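Stand: März
Von der Redaktion Handbuch, Skatis

4. Kursalarme und Stop-Orders einrichten

Der Abschnitt setzt voraus, dass Ihr Depot bei Juvetti bereits mit Skatis verbunden ist. Wer noch im Demomodus arbeitet, kann alles durchklicken, sollte den Ergebnissen aber nicht trauen: Im Demomodus wird jede Order zum Wunschkurs ausgeführt. An der Börse kommt das selten vor.

1. Öffnen Sie »Depot > Alarme« und wählen Sie das Wertpapier aus. Prüfen Sie den Handelsplatz. Die Vorauswahl ist der Platz mit dem letzten gemeldeten Kurs, und der kann bei Nebenwerten mehrere Stunden alt sein.

2. Tragen Sie die Alarmschwelle ein. Skatis schlägt einen Wert vor, der aus der Schwankung der letzten 70 Handelstage berechnet wird. Der Vorschlag sieht genauer aus, als er ist. Nach einer Kapitalmaßnahme rechnet er unter Umständen noch mit den alten Kursen.

3. Stellen Sie die Verzögerung auf 2 Minuten oder mehr. Kürzere Werte lassen sich eingeben, führen bei unruhigem Markt aber zu einer Flut von Meldungen, die man nach einem Vormittag nicht mehr liest. 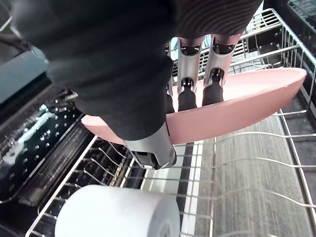 4. Soll aus dem Alarm eine Order werden, aktivieren Sie »Stop-Order anlegen« und bestätigen Sie mit der TAN. Ohne TAN bleibt es beim Alarm, auch wenn das Symbol in der Liste schon grün erscheint.

Achtung: Eine Stop-Order begrenzt keinen Verlust auf den eingetragenen Betrag. Sie wird beim Erreichen der Schwelle zur Marktorder. Eröffnet ein Wert deutlich tiefer, wird deutlich tiefer verkauft. Die Bezeichnung »Verlustschutz« in der App stammt aus dem Vertrieb, und wir würden uns nicht darauf verlassen.

Hinweis zum Modul Fuvska: Die automatische Anpassung der Schwellen ist ab Werk ausgeschaltet. Lassen Sie sie zunächst so. Der Anbieter Wróbel wirbt mit guten Rückrechnungen, hat uns die zugrunde liegenden Daten aber bisher nicht gezeigt.

Fehlermeldung 606 (»Kursquelle nicht bestätigt«): Alarme werden in diesem Zustand weiter als aktiv angezeigt, lösen aber nicht aus. Trennen Sie die Kursquelle unter »Verbindungen«, melden Sie sich neu an und kontrollieren Sie danach jede offene Order direkt bei Juvetti. Die Orderliste in Skatis wird nach einer Störung teils verspätet aktualisiert.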